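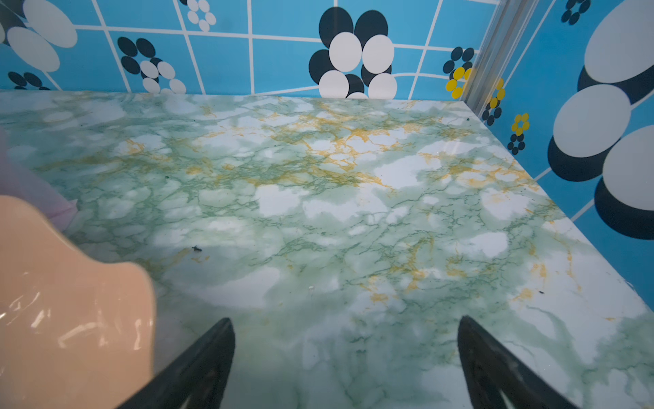
Marble-look surface in soft green with mustard streaks, against sky-blue retro flower wallpaper.

FOR RELEASE IN AUGUST

Trenda Brings Back the Cheerful Kitchen Corner With Its Pluratano Surfaces and Ziltell Wallpapers

Anyone who grew up eating breakfast under a wall of big, bold flowers will know the feeling we have been chasing at Trenda for the better part of two years. This August we are very happy to introduce two collections that were made to live side by side: Pluratano, a family of glossy marble-look table and counter coverings, and Ziltell, a line of retro wallpapers for kitchens, breakfast nooks, laundry rooms and any other hardworking corner of the house that could use a lift.

The idea started in our own staff kitchen, which for a long time was painted the color of oatmeal and was, frankly, a room people hurried through with their coffee. One of our designers taped a few wallpaper samples above the lunch table to see how they looked in the morning light, somebody else brought down a length of a new marble print, and before long people were sitting down to eat there again and arguing happily over which blue was the right blue. We settled on the one you see with this release, a bright sky blue ruled with thin white lines into a grid of squares. Some of those lines curve and bend, so the pattern has a bit of a wobble to it, and over the grid float flowers built from overlapping ovals in black and white. We had versions with a perfectly straight grid. They looked like graph paper, and we put them back in the drawer.

The Pluratano covering shown below the wallpaper belongs to our green group. It has pale, cloudy patches of green and white, fine dark green veins, and streaks of mustard yellow that gather into a busy band. We know mustard is a color some shoppers will want to think over. Our advice is to order a sample, leave it on the table for a few days, set your breakfast things on it, and see whether you miss it when you take it away. In the photo it is keeping company with something glossy in peach and something see-through in pale lavender, and we think the colors get along beautifully — soft sherbet shades are very much at home on this print.

There are a few crumbs and specks on the surface too, as there would be on any table that gets used. Pluratano was designed for everyday kitchens, and daily care is simple: wipe with a soft damp cloth, dry with a towel, and keep scouring pads and bleach away from the glossy side. Please use a trivet under hot pans. A cutting board is a must as well, as a sharp knife will mark the finish.

Both collections are printed for Trenda by Fankhauser, the family-run print shop we have worked with since our first catalog. The folks there went through a great many test runs with us on the green veining in particular, which came out too heavy at first and made the whole sheet look like a road map. They also suggested the higher gloss, after we had been leaning toward a satin finish, and we are grateful they kept bringing it up.

Pluratano is offered by the roll in 5 colorways, with an adhesive back for tabletops, counters and shelves that are smooth, clean and dry. Ziltell wallpaper comes in 2 styles, a traditional paste-the-wall paper and a peel-and-stick version for renters and for people who, like several of us, change their minds. We recommend buying all the rolls for one wall at the same time so that the color matches from strip to strip. Lining up a grid takes patience, particularly in older houses where the corners are seldom square, so every order includes a printed hanging guide with notes on where to begin and what to do when you reach an outlet.

To celebrate the launch, we are setting aside 2000 free sample packs, each with a generous swatch of both products so you can hold them up together at home. They will be mailed in the order requests come in. The collections will be carried by 400 independent paint, paper and home stores, and through the Trenda catalog. Store owners who would like a display board or a set of hanging samples are warmly invited to write to our trade desk, which will also be glad to talk over opening orders and delivery times.

We would dearly love to see what you do with them — a whole wall, one shelf, the inside of a pantry door. Customers are welcome to send us pictures of their finished kitchens, and with permission we hope to share some of them in our next catalog, crooked corners and all.

Press samples and high-resolution photographs are available on request from the Trenda press office.

Contact: Trenda Press Office | Trade inquiries | © Trenda. All rights reserved. | Back to top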